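试用记录 十一月 下午

Wiegand 的双手套件试用到第 6 天,今天总算轮到洗碗机这一项,等好久了!上午先把 Stimell 的控制软件升了一版,重启两次,手腕零点重新标过,右手拇指的回差明显小了(之前一直以为是我标得不好)。下午从拉开的抽屉开始,先只练空手接近,不抓东西。

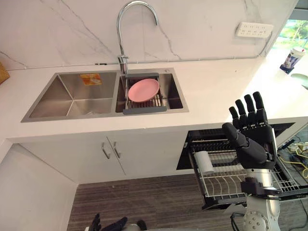

接近路径我改成了从上往下,速度压到原来的一半。厂家自带的示例默认台面是空的、机器是嵌死的,跟真厨房差得远,所以我特别看重他们这个路径编辑器:拖一个点,整条轨迹跟着顺过去,太省事了。下一步的目标想定为水槽架上那只粉色圆盘,盘沿是凸起的,指尖应该有地方可扣;碗架里那个白色圆筒状的东西留到后面,躺在架子左侧,估计要先练侧向进手。

腕部相机是选配件,单买 369,我觉得值。近处有点糊,但四个指尖都在画面里,做对位够用。日志跑了 79 条,全部存到 Jatlow 目录下。

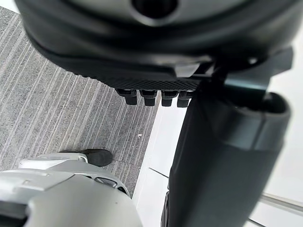

Idun Haugen 看完日志回了一句:先别急着下单,Berketti 那套报价 670,连备用指尖都含在里面,Wiegand 的指尖坏了要另买,这笔账得算进去。她还想知道换一次指尖要多久,说明书里没写。

有道理,已发邮件去问。手感上我还是偏心 Wiegand,力控那条曲线真漂亮!明早接着试圆盘,先用低握力,滑了再往上加。

待办:备份标定文件;问指尖单价;把路径编辑器的快捷键抄一份贴墙上。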